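March, 11-ish at night

Home, fed, and too wired to sleep, so the diary gets it tonight instead of the team chat (they've had enough of me).

The planner has stopped trying to go through the table! I want that in ink. All last week Garnmont kept handing back these gorgeous smooth trajectories that happened to put the elbow a good bit below the tabletop, and the safety stop would catch it and I'd walk over and release it and say sorry to the arm out loud. I'd been blaming the collision checker, and I owe the collision checker an apology as well, the poor thing was doing exactly what it was told. The table was in the world model twice. One copy was at the right height and switched off, the other was switched on and sitting well under the floor, left over from when we moved everything across from the old bench. I deleted the wrong one first, naturally. Then I deleted the right wrong one and had a biscuit.

After that it was perception all afternoon. Bilel (our segmentation thing, I still don't love the name) is good on anything with a strong colour and sulks over anything pale, and whoever picked our kitchen set was extremely fond of pastels. Mint on white, lavender on white. You look at the mask overlay and the lavender plate has a bite out of it wherever the lights are strongest, and then the pose estimate slides over to match the bite. The colander's another story, because the holes come back as noise in the depth and the fitter reckons it's a bowl, or two bowls, or on one memorable run a shoe. I've started filling the holes before the fit. It's a hack and I'll be embarrassed by it in a month, but the colander now comes out as one colander.

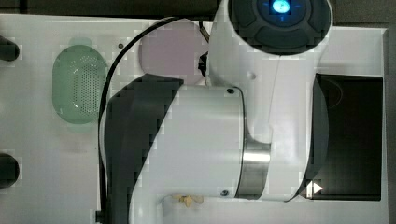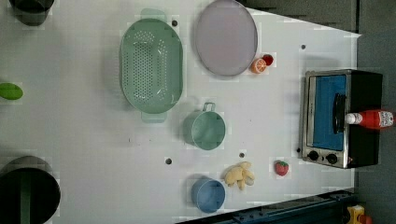 Colander and lavender plate on the white table, the two pale ones Bilel sulks over.

Where was I? Occlusion. When the arm reaches in low it covers half of what it's meant to be looking at, and Bilel used to drop the hidden objects from the list straight away, so the planner would cheerfully decide the space was free. I've put in a memory. If an object was there and the arm's own model says the arm is in the way, it stays in the list with its last pose and a confidence that drifts down slowly. I set the decay at 2 seconds first, which was hopeless, things were evaporating mid-reach. It's 7 now and that feels heaps better, though I've got no theory behind it at all, I just kept nudging it up until I stopped swearing.

The cable is still a worry. It isn't in the model, so as far as Garnmont's concerned it doesn't exist, and it would happily plan a wrist rotation that winds the thing round like spaghetti. I've capped the last joint for now and it costs us some of the nicer grasps. I had a look at whether Stüber could treat it as a soft penalty, and it can, sort of, but the solve time went through the roof and I lost heart and made a cup of tea. Tomorrow's problem. Or the week after's.

Logging, a small win: I finally put the planner and the perception nodes on the same clock. I've been lining those two up by eye like a complete goose. The replay tool from Pinetti reads them straight in now, and you can scrub back and forth and see what the planner believed at the moment it chose a path. I scrubbed through some 4000 planning calls while eating a mandarin and found a whole cluster of timeouts all aimed at the same corner of the table, over by the toaster oven. I reckon the oven's collision box is too fat. It was drawn up with the door open, if I remember right, and then we never shrank it. Must measure the oven properly, with an actual tape, not off the point cloud like last time.

Things I don't want to forget by morning:
shrink the oven box
check nobody's config still has the second table in it
turn the exposure down before touching the pale masks again
write down WHY the last joint is capped, or I'll uncap it in a fit of optimism
more biscuits

Neck's sore from crouching next to the bench. Going to read two pages of my book and conk out.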